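Open day at the Clostbridge desk rooms, July 2020 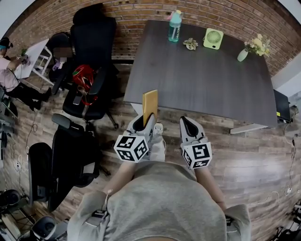
I went along because the leaflet promised "a calmer way to work", and I have yet to meet a room that made anybody calmer. Clostbridge lets desks by the month. The open day was meant to show what you get for the money, and entry was free, so I can't complain about the price.

The brick wall comes first in all their talk. It is red, it curves, and I grant that it looks better than painted board. We were told it keeps the place cool. If so, I don't know why a desk needs its own fan, and the one I looked at had a lime-green one, square, with a round white grille. It stood beside a small white vase of artificial flowers in pale yellow and green. I have nothing against artificial flowers at home, but if the leaflet says "living with nature" on the front I expect something that wants watering. There was also a flat little green and white plant ornament in the middle of the desk, where your papers would go.

The desk itself is better than I expected. Dark grey, a smooth top with a wood grain to it, and enough width for a laptop and a proper notepad. The man at the door called it the Grukik and gave its price new as 1720, as though one of us might take it home. I asked what happens when the top gets scratched and was handed another leaflet.

Chairs are where these places usually save. Three black ones were in a row, and they were not all alike. The tall mesh one by the bricks has a high back and would be my choice for a full day. The middle one has arms and wheels. My advice is to ask which chair comes with which desk before signing, as the price sheet says only "seating".

The floor is wood plank. Handsome, and I would want to hear it on a busy morning before believing the word "quiet", which appears on the sheet 2 times.

A year's desk comes to 2708, or 1036 if you share. Their other site, at Noronberg, opens in September and is said to be larger. I'll go and look, but I'm keeping my kitchen table for now.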